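Pop-up / Market Sellers Board > Booth Setup & Display

Topic: cheap backdrop for a clothing booth, wrinkles driving me nuts

thriftloop_67
Posted 7:40 pm
ok so doing my second indoor market in September, secondhand clothes, mostly kids and womens. Got black fabric for behind the rail, foam letters pinned on. Folds everywhere no matter what I do. Also not sure the letters read from the aisle. Pics
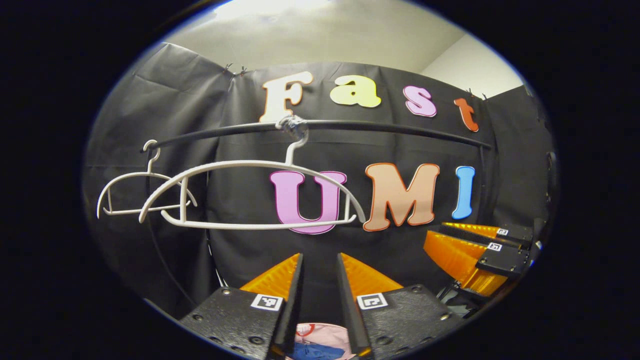
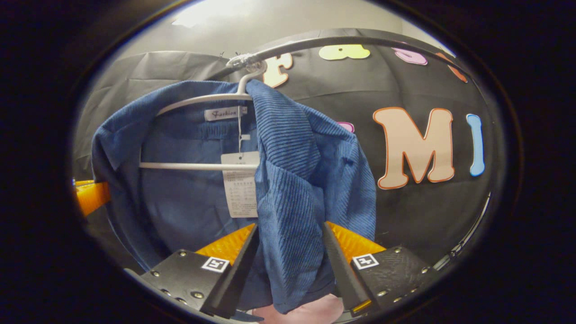

backdrop, then blue cord piece on the rail

Budget is $35 left for display stuff so please no "buy a real banner".

marnie_sews
Posted 7:52 pm
What's the fabric? If its poly, steam from the BACK, low, keep moving. If cotton, spray bottle the night before and let it hang. More clips too. Every hand's width across the top, pull each one sideways before you let go.

Dealin_Dwight
Posted 8:05 pm
Going to be the bad guy. Skip the backdrop. People shop the rail, not the wall. I did 3 markets with a fancy backdrop and 3 without, sales were the same. Spend the 35 on better light.

marnie_sews
Posted 8:11 pm
Dwight you sell tools lol. Clothes are different. Plain dark behind color makes the color pop.

Dealin_Dwight
Posted 8:14 pm
I sold jackets for two years before tools. Same thing. Light.

Halyna Tymoshchuk
Posted 8:30 pm
Both? Dark cloth eats light so if you keep the black you need the lamp more. I use two clamp lamps from Bevstead, the plain ones, pointed at the clothes and not at the wall. Wrinkles nearly vanish when the wall is dim.

For weight, sew a hem pocket along the bottom and slide a curtain chain in. Took me one evening. No sewing machine, use iron on tape.

thriftloop_67
Posted 8:41 pm
its poly I think, no tag. Chain is smart, didnt think of that. Have one lamp already but its that yellow kind

quietrack
Posted 9:02 pm
Swap the bulb then. Yellow makes blues look muddy, people put them back. Daylight bulb, few bucks.

Also hangers. Pick one kind for the whole rail. I got a lot of Wuyts ones off a closing shop and it made the booth look like I knew what I was doing. Do not get the Serix velvet ones for a market, kids stuff grabs on them and you spend all day fixing shoulders.

marnie_sews
Posted 9:10 pm
Disagree on velvet, anything wide neck slides right off plastic. Knits on velvet, everything with a collar on plastic.

quietrack
Posted 9:13 pm
mixed hangers look messy imo

marnie_sews
Posted 9:15 pm
not if theyre the same color

Dealin_Dwight
Posted 9:26 pm
What are your numbers from the first one? Hard to say what needs fixing without that.

thriftloop_67
Posted 9:44 pm
$528 before table fee. Kids coats went first, womens tops barely moved. Had no sizes showing so I was answering that all day

Halyna Tymoshchuk
Posted 9:58 pm
There is your problem, size dividers. Before any cloth or lamp. Cut them from cereal boxes, thick marker, done. And price tags on the sleeve where they can see it, people wont ask, they just walk.

Dealin_Dwight
Posted 10:03 pm
Agree with Halyna. Sizes, then light. Backdrop last.

marnie_sews
Posted 10:06 pm
fine, but steam it anyway

thriftloop_67
Posted 10:20 pm
ok doing dividers tomorow, bulb, chain. Anyone used the Fakham travel steamer? Neighbor is selling one for 15

quietrack
Posted 10:31 pm
Had one. Spits if you tilt it. Ok for 15, keep it upright and hold a towel under.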